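Juhász House Residents' Association
Minutes of the Ordinary Meeting held 27th April
Ground floor lounge, Juhász House

Present: the Chair, the Secretary, the Kitchen Representative, representatives of all floors, and the Building Manager for Gresness Property Services (non-voting).

Apologies: the representative for the garden apartments.

1. Minutes of the previous meeting

The minutes were approved with one correction. Under item 4, "laundry room" should read "linen room."

2. Matters arising

The door closer on the linen room has been adjusted. The representative for the second floor reported that the door still slams when the hall window is open. The Building Manager will look at it again.

The notice board key has not been found. A new lock will be fitted and the cost charged to the general account.

3. Shared kitchen

The Building Manager reported that the contractor, Imell, will begin replacing the counters in May. The kitchen will be closed for three weeks. The large refrigerator will remain plugged in and will be moved to the hallway outside the linen room. The two dining tables will be stacked in the lounge and will not be available for use.

The Kitchen Representative asked whether one table could be kept out. The Building Manager replied that the fire exit must remain clear and that the lounge has no space for a table in use alongside the stored furniture. The meeting noted this with regret.

4. Weekly produce delivery

The delivery from Nakonano will continue through the closure. Boxes will be left in the front hall as usual and must be collected the same evening. The share for each household remains mixed fruit and vegetables, according to season.

The meeting discussed where residents are to sort and set out their shares without the kitchen tables. Most of the smaller rooms have no table, and several residents have already been using the bed for this purpose. Two representatives were opposed to food being laid out on beds, on grounds of staining to the furnished bedding, which belongs to the building. Other members considered it acceptable if the bedding was covered.

After discussion it was agreed:

(a) Residents in furnished rooms may set out produce on the bed during the closure, provided that a plastic sheet is laid over the duvet first.

(b) Leafy vegetables are to be put on a plate or in a dish. Whole fruit with the skin on may be placed directly on the sheet.

(c) No peeling, cutting or cooking is to take place on beds.

(d) Sheets are to be wiped down and folded after use.

(e) Plates and dishes borrowed from the kitchen cupboard must be signed out on the list and returned before the cupboard is emptied for the contractor.

Carried, with 3 votes against.

The representative for the top floor asked that "plastic sheet" be understood to include opened-out bags and tablecloths of the wipeable kind. The Chair ruled that any covering is acceptable if it is in one piece and has no holes.

The Secretary was asked to add the wording to the printed house guide, under "Furnished rooms."

5. Bedding

The Building Manager presented the inventory of furnished bedding. Replacement of a stained duvet is charged to the household at $70. The representative for the first floor considered this too high for bedding that is not new. The Building Manager agreed to ask Gresness whether the charge could be reduced for older items and to report at the next meeting.

Residents are reminded that quilted duvets should not be put in the small washing machine.

6. Accounts

The general account stands at more than $2,000. Payment of $165 was approved for shelving in the linen room. The meeting declined a request to buy folding trays for the period of the closure, as they would have to be stored afterward.

7. Other business

Bicycles are again being left against the radiator in the front hall. A notice will be put up.

A resident asked in writing whether unwanted produce could be left out for others. It was agreed that a basket may be placed on the hall shelf and emptied each evening by the floor on duty.

8. Next meeting

To be held in the ground floor lounge once the kitchen has reopened. The Secretary will circulate the date.

The meeting was then closed.

Attachment to item 4: Produce set out in a furnished room 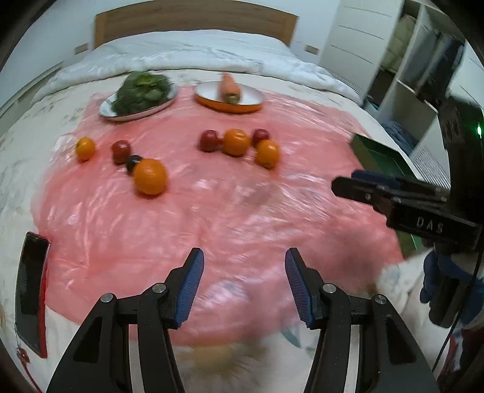
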